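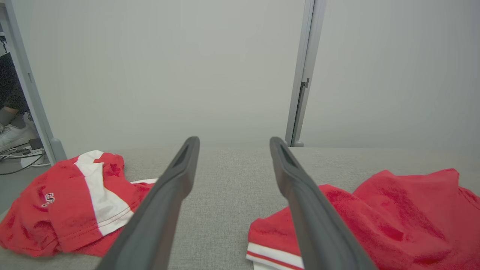
I have been put in charge of the rules for our shirt-folding cell. There were 12. Everyone agreed with all of them and followed maybe 4. A thread.

Rule 1: start with the fingers wide open. Sounds obvious. Imogen Wragg wrote it in capitals after a week of runs where the gripper began half shut and went at the laundry like a toddler with mittens.

Rule 2: leave a clear gap between garments. Two reds side by side are fine if there's table showing in the middle. Once the sleeves are touching, you're folding one very large shirt with extra holes.

Rule 3: crumpled means crumpled. No smoothing things out first "to help." I've seen the Dunbar logs, I know who you are, and the 100 lovely runs you turned in are going in a separate folder.

Rule 4: feet stay outside the posts while the arm has power. Standing near the opening is allowed. Leaning in to fix a hem is how we got Rule 4.

Rule 5 is about cables on the floor. It has been revised 5 times. The cables have not read any of the versions.

Atex wanted a rule about shirt color. Janadari wanted a rule about who gets to propose rules. I said I'd think about both and went to lunch.

New sheet goes up in September — one page, big type, taped where you can read it with your hands full. Replies open if you have a better wording for Rule 2. Mine still has "extra holes" in it.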